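Foam letters and sorting plates – the Worgate lowercase set

Posted by Larasati Majimbun, 2018-10-15

I've stocked these little foam letters for 18 months now and they still sell faster than almost anything else in the shop, so it's high time they had a proper page of their own. They used to be squashed in at the bottom of the bath toys, which did them no favours at all!

You get a bag of small lowercase letters in soft foam, in a mix of bright colours – reds, yellows, greens, blues and so on. Lowercase is the whole point for me. Most of the sets I was offered when I started were capitals, and both my boys learned their capitals off the fridge and then sat down with an actual book and couldn't find any of them. Reception teachers tell me the same thing (often, and at length).

The colours don't follow any system, by the way. I've been asked if vowels are one colour and consonants another, and no, they're mixed. I quite like that, as you can sort by colour with a child who isn't ready for letters yet, and then bring the same bag out again a year later.

The plates are sold separately but I'd really nudge you towards getting a few. They're round, with a raised rim so things don't slide off, and they come in different colours. We put one sound on each plate, or one child's name, or just "letters I know" and "letters I don't know yet". Any old saucer will do the job too if you've got some spare.

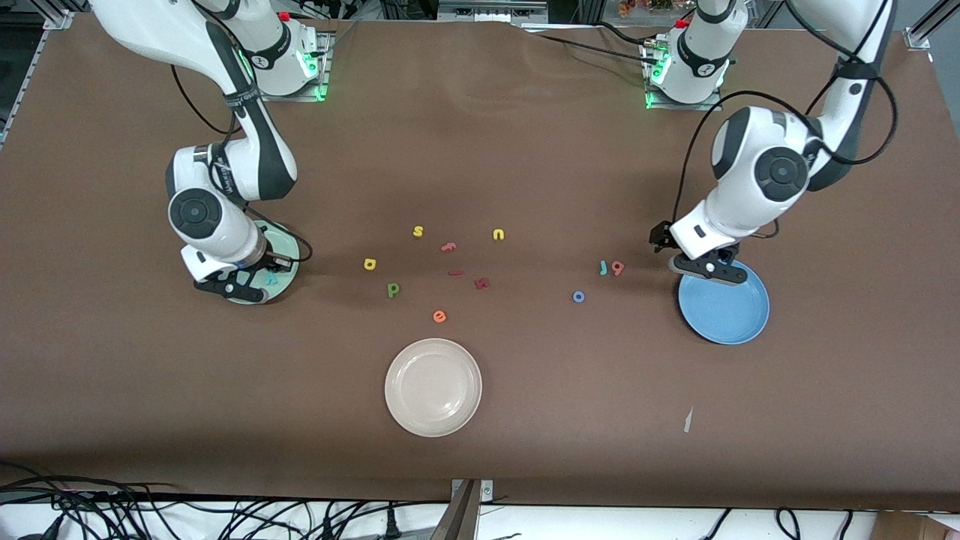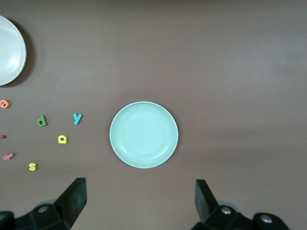
Letters in the open, plates close by.

Deividas Avotiņš wrote to ask whether the letters can go in the dishwasher, as his had met some jam. I wouldn't, Deividas! A bowl of warm water with a drop of washing-up liquid, a quick swish and then flat on a tea towel overnight. He also felt that b, d, p and q are a bit of a muddle once they're tipped out on a table, and he's got a point. A foam d turned round is a very decent p. What I do is draw a tiny dot on the bottom of those four with a biro, and my youngest soon got used to looking for it.

A few bits people ask me about:

Size. Small. They suit little fingers, but they are definitely not for babies or for anyone who still puts everything in their mouth. Please keep them up high if you've got a crawler about.

Surface. Any plain table is fine. I find a plain mat or cloth underneath makes the colours easier to pick out, and ours lives on the kitchen table most of the week.

Spares. Lost your only k? Drop me a line. I keep a tub of 233 odd letters under the counter and I'll pop one in an envelope for the cost of the stamp. I'm nearly always out of e, I'm afraid.

Storage. They come in a thin bag that won't last. The Toom zip pouch fits a full set with room to spare, or an old ice cream tub does nicely.

The next delivery is due in March and I've asked for more of the plates this time, as the last lot went in no time. If you're ordering for a school, email me before you put it through the basket and I'll work out the postage by hand – the website always charges too much for big boxes.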